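Getting the starter going again

I let my sourdough starter go for most of the winter. It sat at the back of the fridge behind the mustard, and when I took it out in March there was a layer of gray liquid on top and a smell like nail polish remover. I poured off the liquid, scooped a spoonful of the paste underneath into a clean jar, and fed it flour and water. Then I did that again every morning for a week.

The first three days it did very little. Day four it had a few bubbles along the side of the glass. By day six it was doubling by lunchtime, so I stopped worrying about it.

I keep notes on this stuff now. I didn't used to, and every spring I would have to work it all out again. The flour I've been using is Brurnel bread flour, the one in the brown bag, with a bit of rye mixed in. I tried the Wimolix brand when the store was out of the other one and the dough came out slack both times. It may have been me. The kitchen was warmer that week.

My first loaf of the year was flat. The second was fine. For the third I left the dough in the fridge for 14 hours and baked it straight from cold, and that was the best of them, with a good dark crust and a crumb that held butter without it dripping through to the plate.
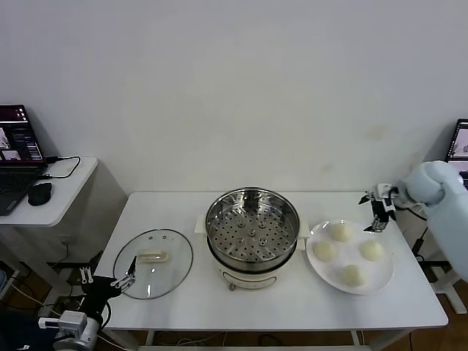 I've also been trying to use up the discard. Pancakes are the obvious thing and the kids will eat them, but there's a limit to how many pancakes a house needs. Crackers work well. You roll the discard out thin with some oil and salt, score it, and bake it for around 20 minutes until the edges go brown. Mine keep in a tin for several days.

Steamed buns are next on my list. Ottilie Lüthi, who taught the evening bread class I took two years ago, told us you could replace part of the yeast with starter as long as you were patient with the second rise. She also said to let the buns sit with the heat off before lifting the lid so they don't wrinkle. I wrote that down at the time and never tried it.

The other thing I want to sort out is my oven. It runs hot on the left side, and I've been turning the loaf halfway through to even it out. I bought a Jultix oven thermometer and it reads well above what the dial says. I could call someone to look at it, but the oven is old and I suspect I know what they'd say.

For anyone who asked, my usual loaf is 1,000 grams of flour in total, split into two loaves, with 20 grams of salt. Water depends on the day. I start with 680 grams and add more if the dough feels stiff. One loaf goes in the freezer, sliced, and we toast it from frozen.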